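Brosberg residents want rent rules they can read, and I've got the answers to prove it

For immediate release, September

I'm Ute Wunderlich and I run Haberkorn, a small polling outfit with a noisy kettle and a very good phone line. We've spent the summer asking people in Brosberg what they think of the council's plan to cap rent rises, and today we're putting the results out for anyone who wants them.

The short version: 47 per cent of the people we spoke to back the cap, 40 per cent are against it and the rest haven't made up their minds. I'd been expecting a bigger gap, I'll admit. I had a bet on with my brother and I've had to buy him lunch.

We spoke to 3000 adults, by phone and on doorsteps, in every ward from the station down to Sodo. Sodo is the part I'd like councillors to look at before they vote. It has more renters than anywhere else in town, you'd think it would be solid for the cap, and it's split almost down the middle. People there told us again and again that they're worried landlords will sell up before the rules come in. One woman said she'd happily take a cap if somebody could promise her the flat would still be there to rent. (She's moved four times and has stopped unpacking her books.)

Owners surprised me too. Plenty of them support the cap, mostly parents with grown-up children who can't find anywhere in town, and they were some of the chattiest people we rang. One call went on so long that I ate my tea during it, with permission.

What nearly everybody agrees on is that the plan is hard going. We read people the council's own summary and then asked them to tell us what it meant for a tenant whose lease is up for renewal. Very few could. I had three goes at it myself before I was sure, and I'd had the full paper on my desk for weeks! So whichever way the vote falls, I'd love to see the thing rewritten in plain words first, with the sums worked through for an ordinary two-bedroom flat.

The parties will all find something to like in this and I'm sure they'll tell you so. Supporters of the cap are ahead, and that matters. Opponents will point out that it's short of half, and they're right as well. Please do look at the full tables before you quote either side, particularly the page on voters under thirty, where the "don't know" column is much the longest.
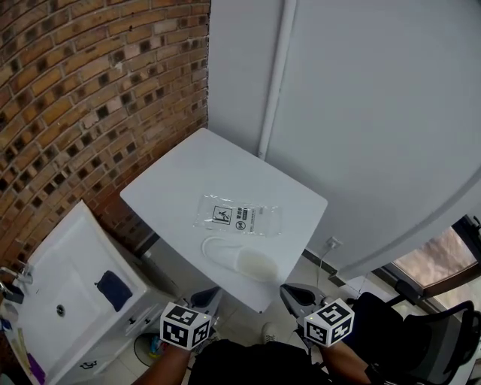
We also asked how likely people were to change their vote over housing, and that's where I think the election next spring gets interesting. Renters who said they usually stay at home were keener to turn out than I've seen them in any of our earlier surveys. Saying it in summer and doing it on a cold evening are different things, of course, and we'll be ringing the same people again in the new year to see if they still mean it.

The tables, the questions in the order we asked them and a ward map are all free to use, as long as you credit Haberkorn. The fieldwork was paid for by the Nestine Trust, who saw the questions beforehand and didn't ask for any changes.

I'm doing interviews all this week and I'm happy to talk to student papers and local radio as well as the bigger places. Mornings are best. I'm at my desk until 6, and after that leave a message and I'll ring you back.

Ute Wunderlich
Haberkorn, Brosberg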